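Laundry and folding at the Brurnidik workroom

The workroom on the ground floor at Brurnidik has been used for textiles since January. It has long tables, a washing machine, shelving and one large padded surface where things are laid out, smoothed and folded. Most of what passes through is plain: cloths, towels, denim, cushion covers and bags of offcuts from Kaker. This page has a few notes for people who have asked how it is set up.

The folding work is done in the same part of the room as the desks, so laundry and laptops share the space. It gets crowded by the afternoon. 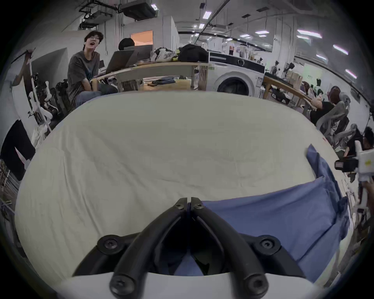 Reading time: 2 min

Blue cloth on the padded surface, crumpled and folded over on the right-hand side. The cover is cream-white and creases across the middle. We use a pale cover so that lint and loose threads show up.

The long light wooden table in the background has a white plastic bag and a large black bag on it. Denim-blue cloth is kept in a folded pile on the lower shelf.

The white front-loader stands to the right of the table, with bottles and boxes on the shelves by it. Small loads only, please. Heavy denim goes in by itself and should not be mixed with the pale covers.

Notes on the room

The cloths are sorted by colour first and by size second. Anything with a torn hem goes to Sqalli for mending and comes back with a paper tag. Leave the tag on until the piece has been entered in the Tukorix list, which stood at 378 items at the last update. Of those, 124 are blue.

Folded cloths are stacked in piles of 20. Taller piles lean and have to be done again. Cushion covers are folded in thirds with the zip on the inside.

Please don't leave bags on the desks overnight. The tables need to be clear for the Monday delivery.

Page updated Sun 23 February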